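Kitchen robots still slow at the simplest jobs, says Clisirano

Reheating lunch remains out of reach for most household robots, according to results published on 2022-02-21 by Clisirano, a small firm that tests home automation products for shops and landlords.

The firm put two machines through a set of kitchen chores during January. One was the Mitau, a two-armed robot on wheels. The other was the Rultow, a single arm fixed to a rail that runs along the back of a worktop. Neither is on general sale.

Each chore was broken into short steps and a person's time was used as the yardstick. The test that gave most trouble was reheating a bowl of food in a microwave: open the door, put the bowl on the turntable, shut the door, press the right button, then get the bowl out again and wipe down.
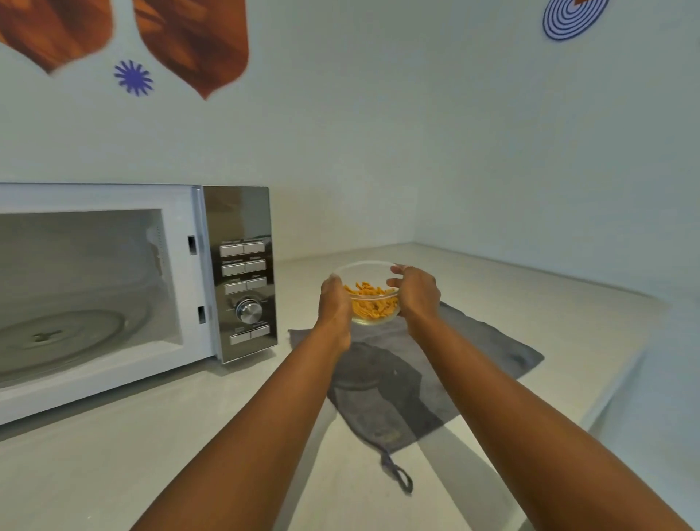
People did the whole job, leaving out the heating time, in 29 seconds on average. The Mitau finished it in 57 per cent of its attempts and usually took several minutes. The Rultow was not able to finish without help, as its single arm could not steady a full bowl while turning to clear the door.

Setsuko Kamata, who ran the tests, said the bowl was harder than the firm had expected. Clear glass is difficult for many depth cameras, which tend to see straight through it or pick up the shine from a nearby surface.

"With a mug or a tin, both of them knew where the edge was," she said. "With glass they were guessing. The Mitau would close its fingers a little short of the rim, stop, back off and try again. You could stand there and watch it do that four times."

A bowl of pasta also shifts when it is tipped, and neither machine was good at noticing. The Mitau was marked down for spills on several runs that otherwise counted as finished.

Mirrored surfaces caused a separate problem. Many microwave ovens now have a door that reflects the whole room, and a camera pointed at one may pick up tables, chairs and a person standing well behind it. On a few runs the Mitau planned its reach towards something in the reflection. The firm that makes it, Onishi, has since sent out a software update which asks the robot to look at the door from two angles before it moves. Clisirano has not yet tested the change.
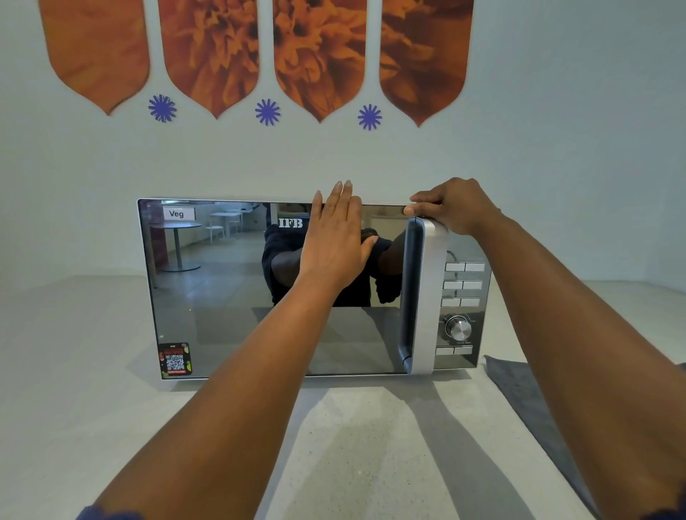
Doors in general were a weak point. A person will put one hand on an appliance and pull with the other without thinking about it, and will change grip if the catch is stiff. The Mitau has two arms but used only one of them for most doors. When the catch held, it pulled harder, and on a light oven this dragged the whole appliance forward. Kamata said her team had to push the oven back into place between runs.

Buttons went better. Both machines found and pressed the right one in more than 90 per cent of attempts once they had been shown the panel beforehand. Rotary knobs were less reliable, and small printed labels could not be read at all in poor light. Changing to a different model of oven meant showing the robot the new panel from the start.

Wiping down was the surprise of the tests. The Rultow, which had failed at the rest of the microwave job, cleaned a flat worktop well and did it the same way every time. It could not pick up a cloth that had been dropped in a heap, so one had to be placed in its grip.

Clisirano logged 2,000 attempts across all the chores, which also included loading a dish rack, folding tea towels and putting tins on a shelf. Shelf work had the best results for both robots, and the firm thinks shops and stockrooms will find a use for such machines well before homes do. Tins are a known size, the shelves stay where they are, and a robot can work overnight at its own pace.

Onishi said it accepted the findings and that the Mitau was meant as a development model for engineers. It would not give a price or a date for a home version. The makers of the Rultow said they were working on a second arm.

Kamata said she would not advise a landlord to fit either machine in a kitchen at present. Her team plans to repeat the microwave test with plastic and china bowls, and with the updated Mitau software, later in the year.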